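Marty set-up guide, part 2: teaching a route by remote control

I do my teaching runs on a wide paved path with grass down one side. Get Marty out to the start of yours before you begin. 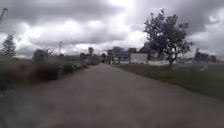
Mathis Millet wrote in to say that his Marty learned every wobble he made with the sticks, so he now drives each route once for practice with recording off. Good habit, and I've pinched it for step 2!

1. Switch on the handset, then Marty, and wait for the two beeps.

2. Drive the whole route with recording off. Go gently on the sticks (I still oversteer on bends, years on).

3. Bring Marty back to the start, hold REC until the light goes green, and set off at a steady walking pace.

4. Stay within 17 metres of it. Any further and the handset starts dropping commands, and you'll get a gap in the lesson.

5. At the far end, let go of both sticks before you press REC again.

Note: one lesson can be up to 300 metres long. For anything longer, save it in pieces and join them up in the Heltard app – it's a bit fiddly the first time, but King-fai Kong's walkthrough in part 4 is lovely and clear.

Caution: keep a thumb on STOP for the first playback, and don't let Marty run a new route with people about.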